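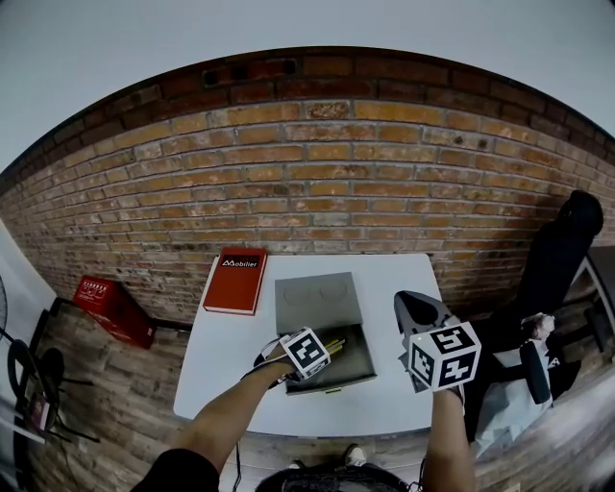
The metal drawer box on the white table by the curved brick wall, with a red Mobilier book beside it.

FOR IMMEDIATE RELEASE
June 26, 2024

Rondel opens its round brick room to anyone with a drawer to sort out

Irnusham – I've been wanting to write this one for months, so forgive me if it runs long. Rondel, my small shop and studio for desk things and storage, is opening the curved room at the back to the public in July, and we're going to spend the whole month on drawers. Small ones, mostly. The kind that hold pencils, rubber bands, a tape measure and three keys you can't place.

The series is called The Open Drawer. You book a seat, you bring a drawer (or just what's in it, tipped into a bag), and you sit down at the white table against the brick wall and go through it with me. Sessions run two hours. By the end you've got a drawer that opens all the way and a short list of what lives in it. If you also go home with a box of stuff to give away, wonderful, the front counter has bags.

A bit about the room, because people who come into the shop always want to know. The wall bends around in one long arc, red and tan brick, and it gets darker and more worn the closer you get to the ceiling. Some of the bricks are chipped and have gone pale in patches. A builder offered to plaster over the lot when I took the lease and I said no thank you before he'd finished the sentence. A straight-sided table against a curved wall does leave you with funny little wedges of space, and yes, I have dropped pens into them. I still wouldn't swap it for a square room.

We kept the furniture plain on purpose. White table, pale ceiling, plenty of brick. When you're sorting small things you want to be able to see them, and a busy tabletop is a nightmare for paper clips. I tried a patterned cloth in the spring and lost a good eraser for a week.

The gray metal drawer box is the piece I teach with. It's got a flat top, a shallow drawer and a small metal handle on the front, and it sits in the middle of the table where everybody can reach it. Shallow is the whole point! A deep drawer lets you pile, and once you pile you stop looking. In a shallow one the pencils lie in a single layer and you can see straight away that you own too many of them. I keep yellow at the back and whatever I'm using that week at the front, and that's about as complicated as my system gets.

People ask if they have to buy a box like it. You don't. A baking tin works, and so does the lid of a shoebox. I'd love to sell you something, of course I would, but please come and sort first. Half the people I've helped at the counter needed less storage than they walked in wanting.

What happens in a session

We start by taking everything out. It takes five minutes and it always looks like a disaster. Then we put like with like, test the pens on scrap paper, and sharpen what's worth sharpening. After that everyone picks what goes back, and the things used every day go nearest the handle. There's tea halfway through. I'll be at the table the whole time, and I'm happy to be argued with about staplers.

There's a beginner session on weekday mornings and a longer, slower one on Saturday afternoons for people bringing a full desk's worth. If you've got a toolbox or a sewing tin, that counts as a drawer as far as I'm concerned. Kitchen junk drawers are very welcome too, only please leave the batteries at home if they're leaking.

The reading shelf

Alongside the sessions I'm putting out books on furniture and storage for anyone to leaf through. You don't need a booking for that part, just come in and sit. The red hardcover with Mobilier on the black band has been living on the table beside the drawer box, and it's welcome to stay there. The rest will be on a low shelf by the door. No lending for now, I'm afraid, but you can take notes and I've certainly got the pencils.

The Nair tray

July is also when we put our first own-label piece on sale. It's called the Nair, a low desk tray with one long section for pencils and two short ones for everything else, and it's made for us by Erkik, a workshop a short drive from the shop. We went back and forth over the depth for most of the winter. My first drawing was too deep (I know, I know) and Erkik very kindly built it anyway so I could see for myself.

The first run is 300 trays. I'd like to sell them over the counter before I even think about posting them, so for July they're in the shop only. Everyone who comes to a session can try one with their own things in it before deciding, and there's no hard sell, you can hand it back and drink your tea.

Why we're doing this

Last fall I put a card on the counter asking customers which drawer in the house annoyed them most. I printed 1000 cards, thinking they'd last for years, and 844 came back filled in. Some had drawings on them. One was just the word "all" in capitals. I read every card over the holidays at that same white table, and the desk drawer won by a mile, so that's where we're starting. If July goes well we'll do kitchens next, and I've got plenty to say about spatulas.

Booking and details

Sessions run through July in the round room at Rondel, Irnusham. Seats are free but the table is only so big, so please book at the counter or call the shop during opening hours. Bring your drawer or its contents, and a bag for what you don't keep. Children are welcome with a grown-up and tend to be much stricter than the adults about what gets thrown out.

Press are welcome at any session. Tell me in advance and I'll save you a seat, and I'd be glad to show you the room, the drawer box and a Nair tray before we open for the day. Bring a drawer if you like. We'll find room for it on the table.

About Rondel

Rondel is an independent shop and studio in Irnusham selling trays, boxes, small drawers and other things that hold things. The shop is at the front, the round brick room is at the back, and the kettle is in between.

Press contact: the owner, at the Rondel counter, Irnusham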